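Search this site Enter keywords Go

"A sock is harder than a gearbox"

I met Octavian Lungu on 29 January 2019, in the long building that Drorari rents behind the old freight yard in Ernadby. He had promised me one hour and gave me almost three. He makes strong tea and he does not like the word "revolution".

Lungu is 51 years old and came to robots from washing machines. For eleven years he worked for a maker of commercial laundry equipment in Guimarães, where his job was to visit hotels and find out why people did not use the machines the way the engineers expected. Now he leads a small group at Drorari that works on tidying: picking a thing up and putting it where it belongs. His project is called Pliltlow. The name, he says, was a typing error in the first budget, and after that it was too late to change it.

I asked him first the question that my sister asks me whenever I write about this subject. When will a machine clean up the living room?

"Your sister has children," he said. "I can hear it in the question. For her living room, I would not give a date. For one table, with a basket on it and one toy, we can talk." 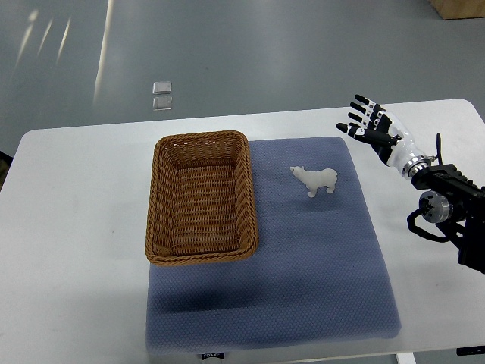

He thinks the public has learned to be impressed by the wrong things. People see a machine that walks or jumps and they suppose that the small tasks were solved long ago. "In the laundry business we had a joke that a sock is harder than a gearbox. The gearbox is always the same gearbox. The sock comes inside out, or it is stuck to another sock. A toy is somewhere in the middle. It is hard and it keeps its shape, so we are being kind to ourselves."

How kind, I wanted to know. Lungu went to the shelf and took down a notebook with a soft cover. In the present series, which began in the fall, his group has made 1355 attempts at moving one object from a table into a container. By his own strict reading, 1306 of these ended with the object inside. I said that this sounded very good. He looked a little unhappy.

"It sounds good because you are hearing it as a school grade. Think of it as a person in your house. You have maybe 33 things on the floor in the evening. If your helper loses one of them each evening behind the sofa, after some weeks you will be angry with the helper. And we did this with the good light, on the table, with no dog."

The hand is the part visitors ask about. Many companies use a simple gripper with two fingers, and Lungu has nothing against it. For a warehouse he would recommend it. His group uses a hand with fingers and a thumb, which costs more and needs more care. 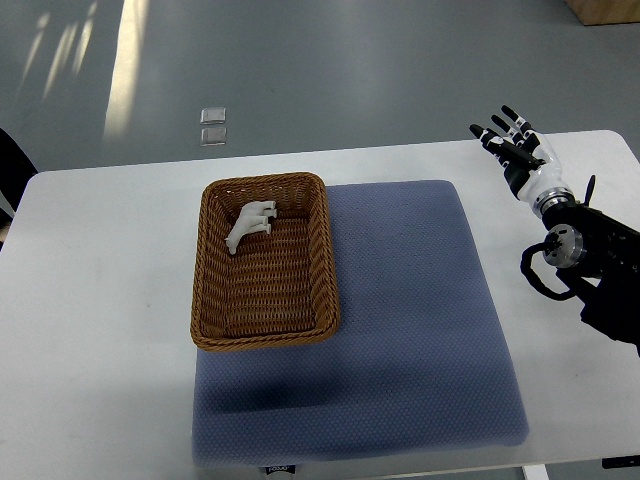 Does a machine in the home need a hand shaped like ours?

For most single chores a simpler tool would be enough, Lungu says. The argument for fingers is that a house is full of things made for fingers - cups, zippers, drawer handles, lids - and a family will not want to change the tool on the arm ten times before breakfast. He adds that this argument is still a bet, and that he has colleagues he respects who bet the other way.

We spoke for some time about speed. A person puts away a toy in two seconds, without stopping a conversation. Lungu's arm needs longer, and he has asked his people not to speed up the videos they show to guests. He believes that the fast video does damage, as the guest goes home with a wrong picture and later feels cheated.

"The slow part is deciding where to close the fingers," he explained. "An animal figure has legs, a head, a back. If you hold it by the leg it can turn in the hand. If you hold it by the body it is better, but then your own fingers hide it from you. My mother never thought about this in her life. We think about it all day." 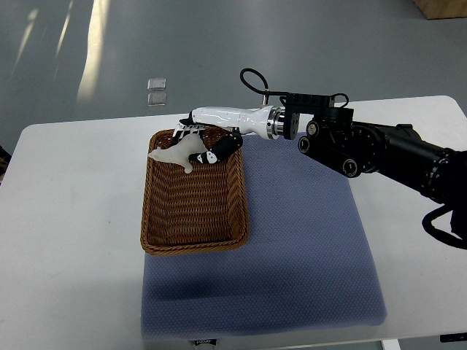

Then there is letting go, which I had supposed was the easy end of the job. He shook his head. A release from too high makes noise, and some things break. A release from too low means that the fingers touch the container and push it. In a home the container will also be full already, or half full, or standing in another place than yesterday. "Putting down is a conversation with the thing that receives. Excuse me, that is a bit poetic. But I mean it in the practical way."

I asked about the shop floor, where the money may come sooner. Here he was more hopeful than I expected. A small workshop that sorts returned goods, or fills gift boxes, has tasks which repeat and a person nearby who can help when something falls. He would accept one call for help in 10 boxes as a beginning, if the call is clear and the machine waits politely. Two such workshops have visited Ernadby, and one will come again in March with its own boxes.
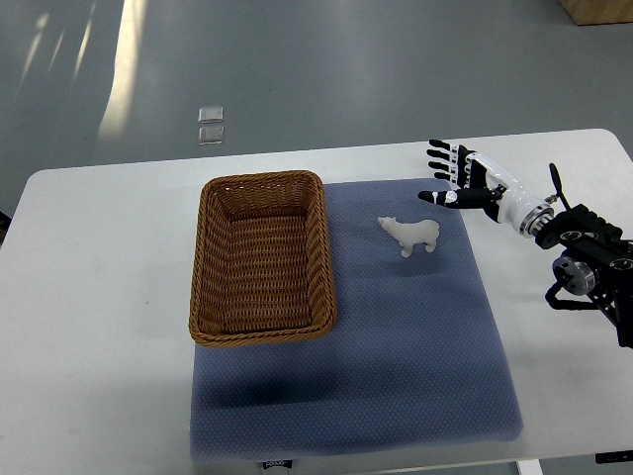 What worries him is the middle period, when the machine is good enough to be sold and too weak to be left alone. Somebody must then stand beside it, and this somebody will be paid badly. He has seen it in the hotels. The folding machine arrived, and two women who used to fold were asked to feed it, at the same wage and in more noise. "When I go to give talks I bring this story. The engineers look at their telephones."

At home, Lungu still picks up everything himself. He has two sons and, he says, a very large number of plastic bricks.

Comments (4)

marlow_k: Good to read someone who gives the failures too. 49 misses is a lot if it's your wine glasses.

Petra in Unit 6: We run a small returns shop and one call in ten boxes would drive me up the wall. One in fifty, maybe.

oldfolder: The hotel story is true. I fed one of those machines for four years. The noise was the worst of it.

J. Tamm: Did he say what the arm costs? I looked twice and could not find it.

Contact the editors | Copyright, all rights reserved | Back to top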